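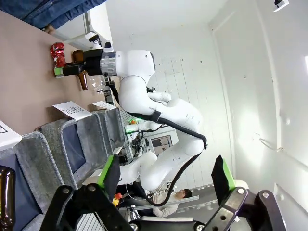
Brallolero Two-Arm Sorting Cell

Bench-top sorting for small recycling rooms, deposit counters, canteens and offices. Two arms, one table, a row of bins. Sold and serviced by Skindow out of our Idthorpe workshop.

Price: from 3,015 per month on lease, install included. Outright purchase, ask.
Availability: in stock, next installs May 2023

What it does
Picks up bottles, wrappers and small mixed items one at a time and puts them in the right bin. Glass, plastic, foil. Bins sit along the table edge. Label them however you like, marker on white paper is fine, the labels are for your people and the arms don't read them.

What it doesnt do
Bags. Anything tangled. Broken glass, please keep that a hand job with proper gloves. Liquids should be poured out first.

What changes for your staff
We get asked this more than we get asked about speed so here goes. Nobody at the Mateos depot lost their shift over it. The picking went to the cell, mostly. People went to loading, checking bins, and sorting out the odd stuff the arms leave behind. Less reaching across a table all day. More walking. Some liked the change, a couple didn't, they missed talking across the bench while they worked. Worth having that conversation with your crew before we show up and not after.

Somebody still has to be at the station. Plan on one trained person per shift, seated is OK. Training takes 2 days, on your floor, with your own trash. Second day is mainly stops, restarts and clearing a dropped bottle.

Handling
Up to 700 grams per item
Almost 40 items a minute on clean single bottles, both arms going
Mixed loads are slower, send us a sample box and we'll run it before you sign anything

In the package
Two arms with grippers
Spare finger pads
Emergency stop
Operator screen
Bins, one set
Install and training

Not in the package: table (use yours if its solid and level), extra bins, power work.

Good to know
Finger pads wear. Check them weekly, swap when the grip surface goes shiny. Cables too, look for rubbing at the elbow. Empty bins before they heap up, the arms will keep dropping on top and things roll off.

Software update went out in April, fixes the pause after a missed pick. Older units get it free, just call.

Returns: lease can be ended after the first three months, we collect. Damage to arms from forklifts not covered (yes, really).

Questions, site visits, sample boxes: Skindow, Idthorpe. Visits by appointment, mornings are best.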